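ナミナリ市宿泊支援事業の監査を終えて　元監査担当者に聞く

2022年7月15日（金）

ナミナリ市が住まいを失った世帯向けに続けてきた緊急宿泊支援事業で、委託費の請求に不備が多数見つかった問題は、市議会での報告を経て返還請求の段階に入った。事業を受託していたのは宿泊施設運営会社のウィラヴァード（Wiravard）で、市は同社に対し、根拠書類のない請求分の返還を求めている。同社は「記録の保管に不十分な点があったが、水増しの意図はなかった」とする文書を出している。

監査の実務を担当し、今春に市を退職した元職員が、匿名を条件に取材に応じた。場所はシェク地区の公民館の一室で、聞き取りは二時間に及んだ。

監査のきっかけは内部からの通報だったのか。最初にそう尋ねると、元職員は首を振った。

「通報はありませんでした。定期監査の順番が回ってきただけです。前回この事業を見たのは事業が始まった年で、そのときは件数も少なく、特に指摘もありませんでした。私も最初は二週間で終わるつもりで予定を組んでいました」

対象期間の請求は1776件あった。監査では通常、一部を抜き出して調べる。今回も最初は抜き出しで始めたが、利用者の署名がある宿泊記録と請求書の日付が合わないものが続いたため、全件の確認に切り替えたという。

「請求書は月ごとにきちんと綴じてあって、見た目は整っていました。困ったのは裏付けのほうです。施設の側に残っているはずの宿泊記録が、出してもらうたびに書式が違う。手書きの月もあれば、表計算で作った一覧だけの月もありました。一覧だけでは、誰がその晩に泊まったのか確かめようがありません」

最終的に、宿泊記録が見つからなかった請求は447件にのぼった。これとは別に、退所届が出た後の日付で宿泊費が請求されていたものもあった。報告書ではこの二つを分けて記載している。

「分けたのは、意味が違うからです。記録がないというだけなら、実際には泊まっていた可能性も残ります。退所後の請求は、単純な入力の遅れで説明がつくものと、つかないものがありました。報道では全部まとめて不正と書かれたところもありましたが、報告書にその言葉は使っていません。私たちが書いたのは『支出の根拠を確認できない』というところまでです」

市の担当課はなぜ気づかなかったのか。元職員は、支払いの手順そのものに穴があったと話す。

「請求書が届くと、担当課は合計額と契約単価が合っているかを見ます。計算は合っていたんです。宿泊記録は『求めに応じて提出する』という契約になっていて、担当課が求めたことは一度もありませんでした。担当者は三年で二回代わっています。引き継ぎ書も見せてもらいましたが、宿泊記録の確認については一行もありませんでした」

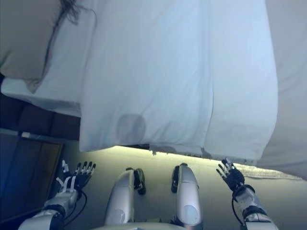
白いシーツが掛けられたベッド

同じ時期に、寝具の交換費用という名目の支出も問題になった。契約では、入所者が入れ替わるたびに清掃と寝具の交換を行い、その実費を市が負担することになっている。交換費用の請求は568回分で、クリーニング業者の納品書と突き合わせたところ、数が合わない月が複数あった。

「これは金額としては小さいんです。一回の単価が700円ですから、全部足しても事業全体から見ればわずかです。監査のなかでも、そこまで見る必要があるのかという意見は出ました。ただ、宿泊記録がない月に寝具の納品書だけは残っている、ということがあり得ます。逆もあります。泊まった人がいたかどうかを別の角度から見る材料になるので、私は残したほうがいいと言いました」

納品書との突き合わせは、すべて手作業だった。会議室の机に月ごとの束を並べ、二人一組で読み上げながら印をつけていったという。

「午前中は声が出るんですが、午後になると読み間違いが増えます。それで午後は現地確認や聞き取りに充てるようにしました。効率の悪いやり方だと言われればそのとおりです。電子データで出してもらえれば三日で済む作業でした」

現地確認では、市内の施設のほか、隣接するハルウッドにある施設も訪ねた。市の事業でありながら市外の施設が使われていたことは、議会でも質問が集中した点である。元職員によれば、契約書には「市内または近隣の施設」とあり、それ自体は違反に当たらない。

「問題は移動の費用でした。ハルウッドの施設に入った世帯には、通学や通院のためのバス代を補助することになっていました。ところが、その補助を知らなかったという方がいました。案内の紙は作られていましたが、配った記録がない。予算のほうは組まれていて、使い残しとして翌年度に処理されています。お金が余っているのに、必要な人に届いていない。報告書ではあまり目立たない箇所ですが、私はここをもっと前に出したかったです」

入所者への聞き取りは、希望した世帯に限って行った。監査の名目で生活の様子を尋ねることには慎重であるべきだという意見があり、質問は入所と退所の日付、案内の有無、寝具や備品の状態の三点に絞られた。

「皆さん、日付は意外とよく覚えています。子どもの転校の日とか、仕事が決まった日とか、そういうことと結びついているので。施設の職員の対応については、よくしてもらったという声が多かったです。これは報告書にも書きました。現場の人たちと、請求書を作っていた本社の部署は、ほとんどやりとりがなかったようです」

ウィラヴァードへの聞き取りについても尋ねた。同社は監査に対し、求められた書類を期限内に提出したと説明している。

「期限内というのは、延長した後の期限のことでしょう。最初の期限には半分も揃っていませんでした。ただ、拒まれたことはありません。窓口の方は途中で代わりましたが、後任の方は倉庫から箱を探し出してきてくれて、それで確認できた分もかなりあります。意図があったかどうかは、私には判断できません。監査にはそれを調べる権限がないんです」

返還の見通しはどうか。市は根拠のない請求分について全額の返還を求める方針だが、同社は宿泊の事実を別の資料で示せるものは除くべきだと主張しており、協議が続いている。

「すでに確認が済んだものと、争いのあるものを早く切り分けることだと思います。全体で合意するまで一円も戻らないという進め方だと、年度をまたぎます。争いのない部分だけ先に返してもらうことは、制度上できるはずです」

市は7月から、宿泊記録を請求書に添付することを支払いの条件とした。記録の書式も統一し、担当課が毎月一施設を選んで確認に行く。元職員はこの見直しを評価しながらも、人手について懸念を口にした。

「担当課の人数は増えていません。確認の仕事が増えて、人が同じなら、どこかが薄くなります。相談窓口の時間が削られるようなことがあれば、困るのは利用する世帯です。書類を増やすときは、それを読む人の時間も一緒に用意しないといけません。私がいた頃の監査の部屋もそうでしたが、添付されているというだけで安心してしまうことがあります」

市議会では、同じ契約の形をとる高齢者の一時入所事業についても調べるべきだという声が上がっている。この点について元職員は、退職した立場なので監査の予定は知らないと述べたうえで、契約書の文言は確認しておいたほうがよいと話した。

「『求めに応じて提出する』と書いてある契約が、ほかにもあるはずです。まずそれを全部並べて、実際に求めたことがあるかどうかを担当課に聞く。そこから始めれば、大がかりな監査をしなくても分かることがあります」

市の担当課は取材に対し、「ほかの委託事業の契約内容についても点検を進めている」と回答した。点検の結果は次の定例会で報告される予定だという。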